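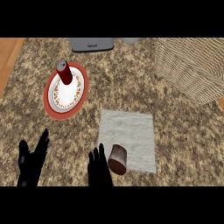 Kitchen counter task, Tuesday, in the simulator. Red can on the plate, brown one on its side by the cloth.

14 shares · 3 comments

Tuesday, late

Back from club with a headache and a worse opinion of granite than I had this morning. I have spent the whole evening looking at a worktop that doesn't exist.

The task for this half of term is called Tretesier, a name that came with the sheet and that no one at Fletton has been able to explain to me. You get a kitchen counter, some things on it and a pair of black hands, and you are supposed to write the part that decides what the hands do. Our group drew the cylinder. Stand it up, put it on the cloth, let go. My gran could do it with the radio on.

I wrote in here back at the start that I didn't trust the simulator and I still don't. It looks lovely, I'll give it that. The plate has a little flowery or dotty border in red and orange and yellow, and somebody must have sat and chosen that, and meanwhile the friction setting is one number for the whole counter. One number! Polished stone and a folded cloth, treated the same. I asked about this in week 2 and was told it was "good enough for learning". Good enough for whose learning, I'd like to know. The program learns the counter it's given.

What bothers me most is where the brown cylinder starts. It's half on the cloth and half off, so one side is on something raised and the other is hanging over the granite. In a real kitchen that would roll, or rock, or at least think about it. Ours stays put like it has been glued until a finger comes near, and then it goes all at once. I changed the starting angle a bit to see if it cared. It cared very much. 16 tries with the old angle, 13 of them fine, and everybody pleased. Then I ran 16 with mine and got 2. So I don't know what we were so pleased about.

I said so and it went down badly. The feeling in the room is that we should keep the angle that works and polish the video. I can see the sense in it, the Premon round is in April and the rules don't say you must move anything. But I keep thinking that if it only works from the one position then we have written a very slow way of playing back a recording.

Also the seed. Ours is 3416 and it has been 3416 since the first session, when someone typed it in for no reason. I went through the notes tonight looking for a single result from any other seed and didn't find one. I have put that at the top of the shared page in capitals. Expect I'll be unpopular.

To be fair (I do try) the left hand business is better than last time. We had it set to hold well back with the fingers spread and only come in if the right one needs steadying. The right keeps its fingers together and approaches from the side nearest the cylinder, and that part I wrote, so naturally I think it's the cleverest thing in the project. It's eleven lines. Four of them are comments.

The Aliyu lot, who share our table, are doing the red can on the plate. They say theirs is easier as it's already upright. I'd have said harder – one knock and it's over, and the plate has a rim. We'll see. Their code is tidier than ours, which is annoying.

For next week:
– run it with other seeds, at least a few, before anyone touches the video
– ask again whether the cloth can have its own friction
– find out what the hands think the cloth is, I suspect they see it as flat paint
– bring own mouse, the club ones are sticky

Tried standing a tin of tomatoes on a tea towel when I got in. First go. Proves nothing, I know, I've got skin.

Bus was late again both ways.

3 comments · 14 shares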